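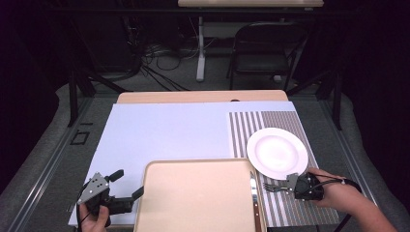 June, afternoon. Place settings, Pavthorpe room.

Went back to the single setting today: striped placemat, white plate with the broad rim, knife, fork, beige tray. Pale sheet over the tabletop as before. The plan is plate in the middle of the mat, fork to the left, knife to the right with the blade facing in. Cutlery travels on the tray and the tray leaves the table last.

The stripes are handy for lining up the fork but they aren't the same width across the mat, so don't use them to judge spacing. Go by the plate rim. I've written 245 on the sheet in the binder for the plate, in millimetres, but I want to measure it again.

Still to decide where the tray sits while the setting is being laid. I'd like it clear of the placemat. Apolline wants it close so the reach is short. 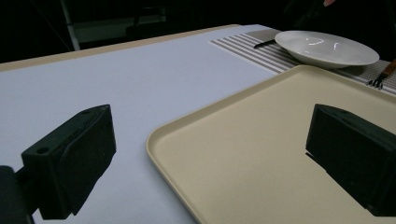
Bianca Neagu reckons the tray should go on the side bench once the knife is off it, and that we should try the plain Masson mat before settling on any spacing. Will ask Himlow if they still have one.

Spare forks are in the second drawer.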